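Apuntes de la sesión 5. Comunidades de jugadores y eventos dentro del juego
Asignatura: Economía y cultura del videojuego en línea

Lectura previa: el dosier sobre Ollell (juego de rol multijugador, editado por Sunmont). Traedlo subrayado, que la vez pasada lo había abierto muy poca gente.

1. Qué se entiende por «evento de comunidad»

La definición del manual dice que es una actividad organizada por los jugadores, dentro del juego, con apoyo opcional de la empresa. La palabra «opcional» me parece generosa. En Ollell, los clanes no pueden reservar una zona ni repartir objetos sin permiso de Sunmont. Si la editora decide el mapa, la hora y el premio, habría que preguntarse qué organiza exactamente la comunidad.

Conviene separar, al menos sobre el papel, el evento promocional (doble experiencia, descuentos en la tienda) del encuentro entre jugadores (carreras, concursos de disfraces, búsquedas por el mapa). En la práctica se mezclan casi siempre, y suele ganar el primero. 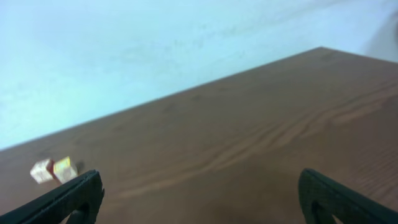

2. Las cifras de asistencia

Sunmont habla de más de 3000 participantes en el festival de noviembre. Antes de copiar el dato en un trabajo, mirad cómo se obtiene. El juego registra una participación cada vez que un personaje entra en la zona del evento. Un jugador con 2 personajes cuenta doble, y quien cruza la zona camino de otra misión también suma.

La web de aficionados Prurkis publicó su propio recuento, hecho con los nombres que aparecían en el chat: 300. Tampoco me fío. Mucha gente asiste sin escribir una palabra, y Prurkis lleva tiempo peleada con la editora. Entre una cifra y otra hay sitio para casi cualquier conclusión, así que citad las dos y explicad el método de cada una.

3. El argumento de la fidelización

Se repite que los eventos retienen a los jugadores. Puede ser. Lo que muestran los datos del dosier es que quienes asisten siguen jugando más meses, cosa poco sorprendente: los que asisten ya eran los más entusiastas. Para afirmar otra cosa haría falta comparar jugadores con un nivel de actividad parecido antes del festival, y esa tabla no está. 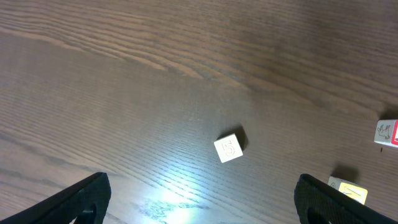
Fig. 2. Bloques pequeños de madera sobre un tablero de mesa.

4. El trabajo no pagado

Las webs de aficionados escriben guías, moderan foros y anuncian los festivales. A cambio reciben códigos para objetos decorativos y una mención en el boletín. Hay quien lo llama «colaboración». Leed el apartado del dosier sobre el servidor Esteves, que cerró cuando sus moderadores dejaron de conectarse, y anotad qué tareas hubo que asumir después con personal contratado.

Para la próxima sesión

Elegid un evento de un juego que conozcáis y traed una página con la fuente de la cifra de asistencia, quién fijó las normas y quién puso los premios. No valen notas de prensa como única fuente. Si no encontráis el método de recuento, decidlo así en el texto y no lo rellenéis con suposiciones.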